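Fourteen weeks of job hunting, more or less

15 December 2020

My sister rang last night to ask how the job search was going, and I talked at her for so long that her dinner went cold, so I thought I might as well put it all down here and spare the rest of the family.

For anyone new, I was let go from the bookings desk at Gretard in June, along with most of the people I used to eat lunch with. I'd been there long enough to have a favourite mug and a drawer full of other people's birthday candles. The payout came to a bit over $3000 after tax, and I remember thinking that would see me through nicely, because surely I'd have something by spring. (I can hear you laughing, Pacita.)

Since then I've sent off 40 applications. I keep them in an exercise book, with a tick if I hear back, and there are 14 ticks, most of them for the sort of email that thanks you warmly and wishes you well in your endeavours. One place in Skondbridge told me there'd been some 400 people going for a part-time reception job. I felt a bit better after that, and then a good deal worse. 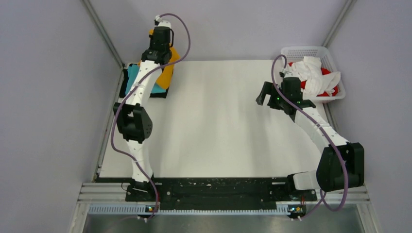 What the interviews were like

I've had three. The first was over video and my neighbour picked that exact half hour to mow his lawn, bless him. The second was at Soriano, with a lovely woman called Comfort Essien who asked me proper questions and wrote down the answers. I didn't get it, but she rang me herself to say so, and I've thought about that phone call more often than she'd probably believe.

The third was for a casual spot in a warehouse office, early starts, no promise of hours from one week to the next. I said I'd take it if they offered. They haven't rung yet and I'm trying not to carry the phone into the bathroom.

I do get cross when I hear on the radio that the jobs are coming back. I'm sure they are, somewhere — I'd just like to know which bus goes there. Mum says to enrol in a bookkeeping course in the new year and I've got the brochure on the fridge, under the pizza magnet. The fees aren't too bad if you pay by the term. I'll ring them tomorrow and ask about the evening classes.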